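How to write a bench rule sheet for a two-armed robot that people will follow

Posted October 28, 2021 by Nélida Durán

Most robot safety pages begin with a list of standards and end with a form. I have nothing against the standards. I have read the ones that apply to us, some of them more than once, and I still think the average lab that says it "works to the standard" has a binder on a shelf and a strip of tape on the floor. Neither of those stops an arm.

What follows is how we write the sheet for a single bench at Bedatton. It covers a robot with two arms doing small pick-and-place jobs with hand tools. It doesn't replace your risk assessment. If you don't have a risk assessment, go do that first and come back.

Step 1. Write down what the robot can reach, by measuring it

Don't copy the reach figure from the data sheet. That number describes an arm, and you have an arm plus a gripper plus whatever is in the gripper. A pair of scissors held by the handles sticks out a good way past the fingers. Put the robot in its longest pose with the longest tool it will hold, in slow mode, and mark the floor under the tip. Do it for both arms. Ours came out 18 centimeters past the line we had been trusting, and that line had been signed off by two people, one of whom was me.

Step 2. Decide what counts as "clear"

Every sheet I've been handed says "clear the workspace before starting." Clear of what? Ask three people and you'll get three answers. Write it out item by item:

Work surface: only the objects named in today's task. If the task starts with nothing on the surface, then nothing is on it.
Storage panel: only what's on the panel list. Extra tools come off, even if they aren't in the way.
Cables: none lying where the grippers work. Cables on the arms have enough slack for full travel, and no loop big enough to catch on a hook.
Floor: nobody inside the line while the motors are live, unless the sheet names the mode that allows it.

That last one gets argued about most. Prasanna Liyanage, who trains our new operators, wants the exception gone. I want it kept, because people will step in to reset a tool whatever the sheet says, and I'd sooner have a written mode for it with reduced speed and a hand on the stop. We haven't settled this.

Step 3. Fix the home position of every tool

The scissors and pliers at this bench have a place on the panel and a place on the work surface, and the sheet gives both. Blades and points face one way on the surface. Pick a direction and stick with it. I don't much care which, as long as the operator doesn't have to guess before reaching in.
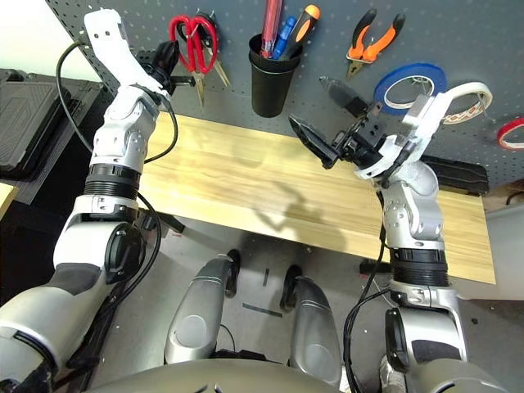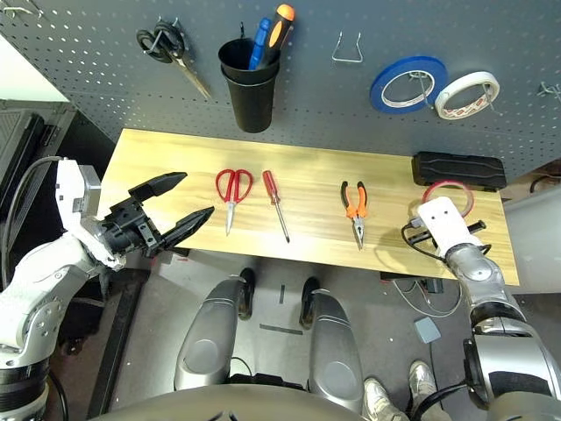 Handles are where people get sloppy. A screwdriver dropped in a cup will lean whichever way it likes, and a program taught with the handle straight up may or may not cope. Vendors will tell you their vision system handles it. Maybe it does. Run it 28 times with someone else placing the tools and write down every miss, including the ones where it "basically got it." We asked for a log like that when we were looking at Flolideo's grasping package and were sent a video.

Step 4. Set the speed limit by the worst object

Speed limits usually get set for the empty gripper. Set yours for the sharpest or heaviest thing on the list and use it for the whole session. Yes, it's slower. Slamet Lumbantobing timed our standard tool layout both ways and the lower limit added 37 seconds. I've lost more than that looking for a pen.

Be careful with "collaborative" on a product label. It may describe a robot that limits its own force. It says nothing about the screwdriver. A blunt contact your arm is allowed to make is a different matter when there's a metal tip at the front of it, and your assessment has to cover the tool as well as the arm.

Step 5. Test the stop, then test who can reach it

Press it before every session, with the arms moving slowly and holding nothing. Check that both arms stop. I know of one setup where the button had been wired to the right side only, and it passed inspection because the inspector happened to be looking at the right side.

Then have the operator stand where they'll really stand, and reach. If they have to take a step, move the button or move the operator. Also find out what the grippers do when power goes. Some hold and some let go, so write down which, for each gripper, in plain words.

Step 6. Keep it to one page

Ours is 2 sides of one sheet and I'm trying to get it down to one. Pavithra Menon at Gelluvance sent me theirs and it's shorter than ours, though they have fewer tools. Anything that doesn't tell the operator to do something, check something or stay out of somewhere goes into the assessment document.

No logos. No "safety is everyone's responsibility." Put the revision number at the top and the name of the person who can change it at the bottom. For us that's Suha Qudah, and if you want a rule changed you go and talk to her.

Step 7. Review it when something changes

Annual review is popular with auditors. Ours is due in March and I expect to learn very little from it. The changes that matter are smaller: a new gripper finger, a longer cable, a different pair of pliers, a bench moved over to make room for a chair. Any of those sends you back to Step 1 with the floor tape.

If your sheet has gone a year without a handwritten correction on it, check whether anyone is reading it.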